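## Jolleo water leak alarm, pack of 3

I bought the Jolleo alarms to replace two Stevorus units that had stopped responding to the test button. They went under the kitchen sink, behind the washing machine and next to the water heater. This review covers setup, sound level, the app and battery access after one winter of use.

Each alarm is a flat puck with two metal contacts on the underside and a third on a lead that plugs into the side. Water bridging any pair sets off the siren. The lead is long enough to reach the back of a standard sink cabinet with the puck mounted on the door side, where it is easier to hear and to silence. The adhesive pad supplied for mounting did not hold on painted particle board. I used a screw through the keyhole slot instead.
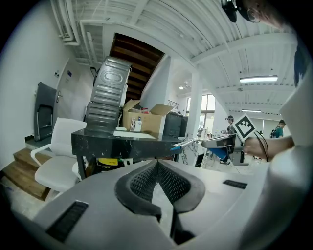
Setup took 20 minutes for all three, most of it spent on the app. The pucks pair one at a time and must be within a few feet of the hub while doing so. After that they can be moved. The one by the water heater sits behind two interior walls and a steel door and has dropped off the network twice since October. It came back both times without a reset, but the app gave no alert while it was offline. For a safety device that is a serious gap, and the older Stevorus hub did better here.

The siren is rated at 100 decibels. I have no meter and can't confirm the figure. With the cabinet closed I can hear it from the upstairs bedroom with the door shut, and not from the garage with the car running.

I tested each puck with a damp paper towel and then with a teaspoon of water on a tile. The towel was slow to trigger it. The water set it off at once. Condensation from the cold pipe has not caused a false alarm so far - the Stevorus units did this every January.

Battery access is poor. The cover is held by a small screw, and the puck has to come off its mount to reach it. The manual gives no expected battery life.

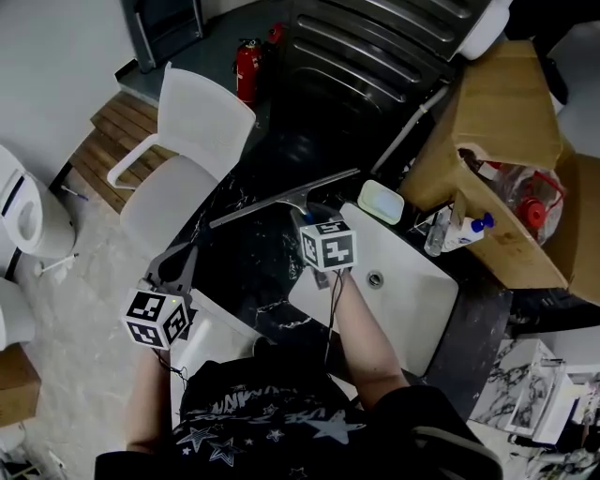 Ashour commented that the offline alert exists but is turned off by default, under the hub settings and not the sensor settings, and that it only fires after an hour without contact. I have since found the switch and turned it on. An hour is longer than I would like.

The Kombridge shutoff valve is listed as compatible. I have not fitted one.

Rating: 3 out of 5. Good sensor, adequate siren, weak app. I would buy it again for the kitchen and look elsewhere for the water heater.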